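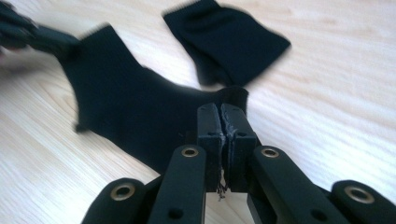

I own one kind of sock. It is black, mid-calf and plain, and when a pair wears out I buy the same again. Friends find this dull. I think it is the most sensible decision I have made about clothes.

The usual complaint about laundry is the pairing. My neighbour Anouk Boersma keeps a bag of single socks under the bed - over 500 of them, she claims - and goes through it every January in the hope of a match. She likes patterns, so each lost sock spoils a pair for good. If I lose one, I have a spare.

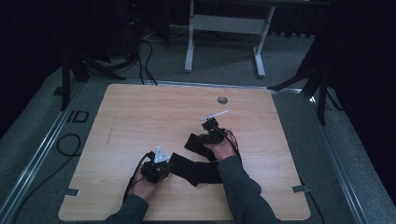

I still think socks should be laid flat on a table before they are put away. Black ones fade at different speeds, and you only see it when two are side by side in decent light. Holes at the heel show up as well. I don't roll them into balls, as my mother did, because it stretches the cuff. One fold is enough.

Anouk says a drawer of black socks would depress her. It might. She also leaves the house in odd socks most mornings, and she complains about it on the stairs.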